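30/07/2019

Back from the interfaith weekend at Skumberg and my feet are killing me, but I want to get this down before it all runs together. I went in thinking it would be speeches and name tags. There were speeches and name tags! There was also a lot more singing than I'd been promised. 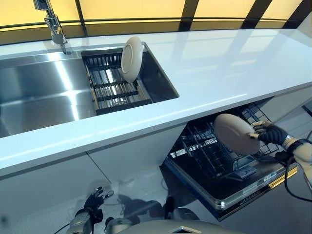
*by Rocío Salcedo*

So, the numbers first, so I don't forget. They'd set out 300 chairs in the big hall and had to send someone over to the school in Longo to borrow 50 more, and even then people stood along the back. I shared a row with two Buddhist nuns, a Methodist choir leader from Relorwood and a very tall rabbi who kept offering to switch places with whoever was behind him (they kept saying no, and then leaning).

The whole point of the weekend was the shared cemetery. I've written about it in here before, back in November, when it was only a rumor. The old Catholic ground at Surkari has a long strip on the east side that has never been used, and the idea is to open it to every faith in the valley, with each group looking after its own rites. It sounds simple when you say it fast. Then you sit through a morning of it and find out how much there is to talk over - which way the graves face, whether there are coffins, how soon after a death the gate can be opened, if music is allowed, who pays for the wall.

Gualtiero Cocco chaired the morning session and I thought he did it beautifully. He's a deacon and he has that slow voice, and when the wall question got heated he just waited, hands flat on the table, until people ran out of steam. Then he asked the imam's wife to tell everyone about driving her father's body 600 kilometers to be buried where there was a place for him. You could have heard a pin drop. I've known her for years and I had no idea. I felt pretty ashamed of that, and I still do.
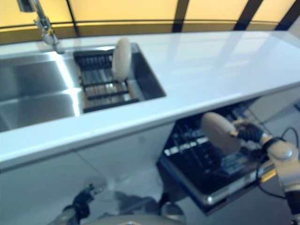
After lunch we split into small groups and mine got the wording of the sign at the gate, of all things. I figured we'd be done in ten minutes. We were not! One man wanted a line of scripture, which set everyone off about whose, and the choir leader wanted the word "garden" in there, and I said I liked just the name and the year, and got told (kindly) that it sounded like a parking lot. In the end we sent up two versions and let the big group fight it out. They picked the garden one, 30 words long, and I have to admit it reads well out loud.

They're not signing anything yet. The bishop's office wants to see a map, and the Baptists need to take it back to their members, and I think the Jewish families are waiting on a ruling about whether a hedge would do between sections or if it has to be something more solid. I hope the hedge is okay. I like hedges.

Evening prayers were outdoors, everybody taking a turn. I read the psalm too fast because of nerves and lost my place once. Mom would have noticed. She'd have liked the nuns, though, and she'd have had an opinion about the wall.

Need to call the choir leader about the sheet music, and find my other sandal.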